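Calibrate Before You Automate

Home builders spend too much on motors and too little on measurement. I have held this view since January, when we began the Skirkden build in a shared workshop, and 61 logged sessions have not changed it. The plan was a floor-tidying arm. The useful part so far is a pair of hand-held grippers with printed marker cubes.

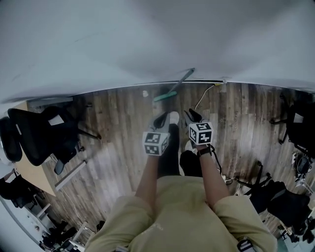 Both grippers with marker cubes fitted, workshop floor.

Marker tracking is cheap and its faults are easy to find. If a cube is mounted 4 mm off, every recorded path is wrong by a fixed amount, and a fixed amount can be subtracted. A loose cube is worse — its error changes between runs and no software will recover it. Ieuan Meredith, who printed our mounts, wanted to move to a motorized arm after 14 sessions. I argued against it and still do.
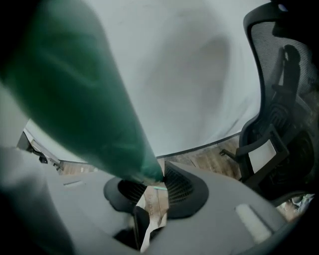 Soft goods are the stronger argument. Cloth folds, slips and hides its own edges, and a person holding the tool corrects for this without thinking. A motor will not, unless the correction was recorded first. Our arm stays on the shelf until the hand data repeats.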